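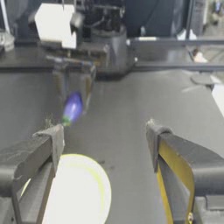 I had worked at Jovard for 11 years when they put me on coats, and if you know anything about Jovard you'll know that being put on coats in November is either a promotion or a punishment. My sister thought promotion. I thought I'd wait and see what was in the stockroom.

What was in the stockroom was ninety of the same coat. Mustard, long, with a collar like a pair of open umbrellas. Head office had done a deal with a label called Bozkurt, very big somewhere else apparently, and every branch was getting the coat whether it wanted it or not. Ours is the Wuseck branch. People in Wuseck wear navy. They wear navy to weddings.

"They're a statement," said my manager, holding one up against herself and then putting it down again quite fast.

"What's it saying?" I said.

She gave me the look and went to cash up.

So I dressed the window. I put three of them on the good mannequins, the ones with heads, and I steamed the collars until my fringe went flat. For the first week we sold none. People came in and stroked them — that was the odd thing, they all stroked them, they're a lovely wool — and then they bought a pair of tights and went home. One woman tried it on, turned round twice in front of the mirror and said she looked like a very expensive duck. I laughed, which you're not supposed to do, and she laughed too, and then she took it off and hung it up with the buttons done, which hardly anyone does.

She came back the next afternoon. Same navy mac, same shopping trolley. She asked if she could just have another go with it.

"Have as many goes as you like," I said.

It went on like that for a fortnight. She'd turn up at ten to four, when the school rush hadn't started, and wear the coat for a bit. She walked it up to Knitwear and back. She sat down in it, in the chair by the fitting rooms where the husbands go, and once I found her with her hands in the pockets and her eyes shut. I never asked. I did start keeping her size at the back of the rail, behind the 22s, in case someone else got to it, though you'll have gathered there wasn't what you'd call a queue.

Then the email came round. All Bozkurt stock to be marked down to 60 pounds, and anything left by the end of the month to go to the outlet at Cleledeck. I've been to the Cleledeck outlet. They don't even use hangers, it's all in bins like potatoes.

Well, she didn't come in that day. Or the next. I put the red stickers on eighty-seven coats and then did the three in the window, and the whole time I was watching the door like a dog outside a butcher's. My manager asked if I was expecting a delivery.

On the last afternoon we'd shifted 38 (the stickers did it, people in Wuseck will wear mustard at the right price) and the rest were bagged up by the lift. I'd kept one back. I'd put it through the till myself with my staff discount and told everyone it was for my sister, who's about a foot taller and would sooner die.

Ten to four, in came the trolley.

"Oh," she said. She was looking at the window, where I'd already put the party tops. "They've gone, then."

"Not all of them," I said, and I went and got it.

She put it on straight over her cardigan and did up every button, and then she stood looking in the mirror for quite a while.

"It's still a duck," she said.

"It is a bit," I said.

She got her purse out and we had a proper argument about the money, right there by the scarves, until she wore me down and I let her pay what I'd paid. She folded the navy mac into the trolley, under the bread, and went out past the party tops with that enormous collar up round her ears, and I had to go and help carry the bags down to the van.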